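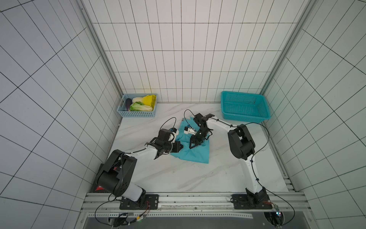

July
Posted by Jarmo Laitinen

I promised a few readers that I would write about the Pridia kit after I had lived with it for a while. I paid for it myself, from a small dealer called Dawber, and they did not ask me for a review.

The kit comes as a pair of arms with grippers, the rail, the plates and a very thick bag of screws. The manual says the assembly takes one evening. For me it took three, and one of those went only to the cables. They are long enough, which I appreciate, but there are no clips for them in the box and you must invent your own way to keep them from the elbows. I have not invented a good one yet.

My test is laundry. Everybody shows these arms stacking blocks, and I do not have blocks to stack at home. I have clothes. So I put one garment in a heap on the floor of the cell, and the task is to hold it with one gripper, take it with the other and bring it to the basket. Cloth is difficult because it never lies the same way two times. With the toy vegetables, which I use for the easier exercises, the arms were good already in the first week. The eggplant is the best beginner object I know.

With cloth I made a series of 100 attempts, and the first 9 were all failures. Then I lowered the closing speed and it became much better. The usual mistake is that the gripper takes two layers when I want one. Keith Treloar wrote me that he puts a little rubber tape on the fingers. I will try it — but first I want to know what the kit can do as it is sold.

The software I like less. It forgets the calibration after each update, and the error messages are only numbers. Support answered me in two days, politely, with a link to the page I had already read.

The price was 700 for the pair, and the extended service plan is 400 more. The arms I would buy again. The plan I would not, at least until they repair the calibration problem. If somebody has used the Zelosov controller with these arms, please write to me, I would like to compare the settings for soft objects.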